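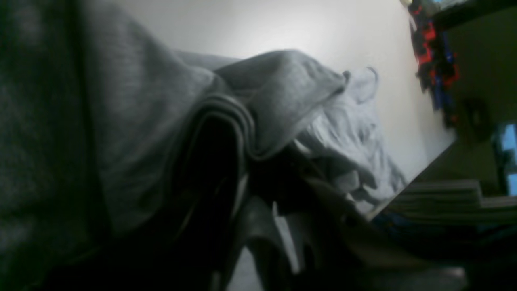
Folding and Sorting at Kokau Laundry Room: Frequently Asked Questions

We receive many of the same questions from people who bring us their clothes, so we have put the answers together on one page. If your question is not in it, please write to Coralie Bright at the front desk.

Do I need to fold my clothes before I bring them?

No. You can bring them in a heap. We take every piece out and fold it again in any case, so your effort at home would be lost. We only ask that you empty the pockets and close the zippers.

Can I mix light and dark clothes in one bag?

Yes, if they are already washed. For the folding service the color makes no difference. If you also want us to wash, please use two bags, one for light and one for dark. Very pale sweatshirts should go with the light bag, also when they have a dark print.

How do you fold a T-shirt?

We follow the same steps for every size:

Lay the shirt on its front, with the collar away from you.
Smooth it with your open hands, from the middle to the sides.
Fold one side in to the middle of the shoulder, then turn the sleeve back so that it lies inside.
Do the same with the other side.
Bring the bottom hem up to the collar, and fold once more if the shelf is small.

Most problems come from the sleeve. When it is bunched under the side fold, it makes a hard lump that you will feel in the whole pile. 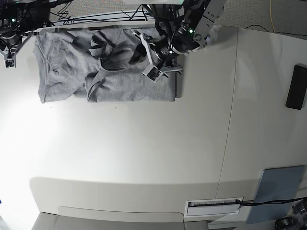

If you find such a lump, open the last fold and pull the sleeve flat by its hem. It is not necessary to begin again from the first step. Cotton forgives a lot, but creases that stay overnight under a heavy pile will need an iron.

What about sweatshirts with a hood?

The hood is folded down over the back first, and then the body is folded like a T-shirt. Some customers like the hood on the outside, as a kind of pocket into which the rest is rolled. We can do this too, but please write it on your card. Rolled pieces take more room in the bag.

Why do you fold on a table and not on the bed or the sofa?

A soft surface moves with the fabric and the edges do not become straight. At home a kitchen table is very good. Wipe it first and let it dry. Nikau Mahuika, who teaches our evening class, also recommends a table high enough that you do not bend your back.

Do you use a folding board?

Only for dress shirts. We have two boards from Namik and they do their work well, but for knitted things we find that hands are quicker.

How much can I bring at one time?

Up to 80 pieces in one order. A pair of socks is one piece. If you have more than this, for example after moving house, please ask us for a second order number.

When will my clothes be ready?

Orders that arrive before noon are ready the next afternoon. In January we are slower, and you should allow one day more.

Something is missing from my bag. What should I do?

Look first inside the bigger garments. A sock or a child's undershirt can hide in a sleeve for a long time. If you still do not find it, call us on extension 714 and have your order number ready. Alby Gilchrist keeps the shelf with lost pieces, and he will hold them for 53 days.

Can I learn to fold with you?

Yes. The class is free for customers and takes one evening, from six to half past seven. Please bring a few of your own clothes, also the difficult ones. Fitted sheets are taught in a separate class by Ruby-Lee Katene, and for that one you must put your name on the list at the front desk.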